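How to Press and Sew Knife Pleats for a Mid-Victorian Flounce

Knife pleats look like something only a professional dressmaker could manage, and I put them off for years. What a waste! Once you have made a good marking card and learned to trust your iron, a pleated flounce is one of the most satisfying things you can add to a reproduction skirt. The method on this page suits the narrow trimmings you find near the hems of day dresses from the later 1860s into the 1870s, and it works just as well on a sleeve ruffle or the edge of a jacket.

What you will need

Crisp cotton or a light wool. I used Liltthorpe cotton in a slate stripe, and stripes are a gift here because they do half the measuring for you. Silk taffeta is glorious but it remembers every mistake, so save it for your second try.
A strip of stiff card as long as your ironing board is wide
Fine glass-headed pins (plastic heads melt, ask me how I know)
A press cloth and a small spray bottle
Basting thread in a color you can see
Narrow cotton tape for the top edge

Working out the length

Full knife pleats eat fabric at a rate of 3 to 1. For every inch of finished flounce you need three inches of flat strip, plus seam allowances. My practice piece was for a child's petticoat with a hem of 85 inches, so I cut enough strips to make 255 inches before pleating. It sounds like a shocking amount, and it is! Cut your strips across the grain, join them end to end, and press the seams open. Try to plan each join so it will fall on the hidden inside fold of a pleat.

Hem the lower edge before you pleat anything. A narrow rolled hem is lovely if you have the patience, but a plain machine hem turned up twice will look perfectly fine from standing height.

Making the marking card

Decide on the visible width of your pleats. Half an inch is very typical for a narrow flounce, and an inch looks bold and handsome on a deeper one. For half-inch pleats, rule lines on your card every half inch and label them A, B, C, then A, B, C again all the way along. Line A is where the fold goes. Line B is left alone. Line C is where the fold comes to rest. Use the Privdale ruled card if you can find it – the lines are already there and it stands up to steam.

I find it helps to practice with the card until the spacing feels automatic.
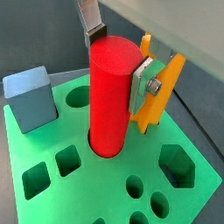

A red cylinder standing in the round hole of a green shape-sorter board.

Pleating and pressing

Lay the strip face up on the board with the hemmed edge toward you. Transfer the marks from the card to both edges of the fabric, using chalk on the right side or tiny snips inside the top seam allowance. Fold along the first A line and bring it over to the C line. Pin straight down through all the layers at the top and again near the hem. Keep going until you have filled the width of the board.

Mist the press cloth, lay it over the pleats and set the iron down. Lift it, move it, set it down again. Please don't slide it, or the folds will creep sideways and you will be picking out pins in a bad mood. Leave each section alone until it is completely cool before you shift it along. I do 2 passes on cotton and a third on wool.

Baste across the top edge as you finish each section, and put a second row of basting halfway down if the flounce is deeper than four inches. It stays in until the skirt is finished.

Attaching the flounce

Stitch the cotton tape over the raw top edge on the wrong side. Mark the placement line on your skirt, measuring up from the hem all the way around – a dressmaker's hem gauge such as the Dinarano makes quick work of it. Pin the flounce at the side seams first, then the center front and center back, then fill in between. If you are a little short or long, adjust three or four pleats by a thread's width each near the back, and the difference will vanish.

Sew it down by hand with small running stitches or by machine close to the top edge. Cover the stitching with braid, velvet ribbon or a bias band of the dress fabric. Then pull out the basting and give the skirt a gentle shake!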